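Workbench Care in Shared Teaching Rooms
Project report, Brotthorpe Technical College
Submitted Apr 16, 2024

3. Method

The study concerned the white tables in the electronics room, which are used by several classes and are seldom cleared fully between them. Over one term the project group kept a log of the condition of each table at the start and end of a session. The log holds 414 entries. Marks were recorded under four headings: dust, flux residue, ink and adhesive.

Two cleaning methods were compared. The first used a damp cloth only. The second used an ordinary two-layer kitchen sponge, with the soft cellulose side for general wiping and the green scouring side for residue that the soft side had left behind. Sponges were bought from Uysal in two sizes, the smaller being easier to use near the rounded edges of the tabletop.

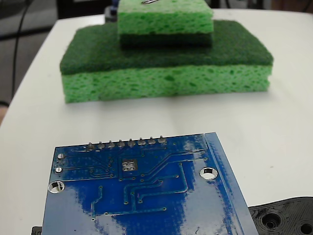

Circuit boards were to be moved to a tray before any water was brought to the table. This rule was taken from the room's existing safety sheet and was kept throughout the trial — with two exceptions, both entered in the log and left out of the results.

4. Results

Of the 118 tables logged with flux residue, 29 still showed marks after the cloth. The sponge method removed most of these at the first attempt. Ink was harder to judge, as some of the older stains had been present before the project began. Adhesive responded poorly to both methods, and a plastic scraper was needed in most cases.

The scouring side dulled the matt finish on one test panel after repeated use. The group therefore limited it to light pressure and small areas. The Relix panels held in store were not tested.

5. Discussion

Entries made by different students were not always consistent, particularly under the heading of dust. A printed scale with sample marks would have helped — the group drew one up, but too late for it to be used. Sponges were also replaced at irregular intervals, and their age was not recorded. A further trial is planned for June, with the age of each sponge entered beside the table number.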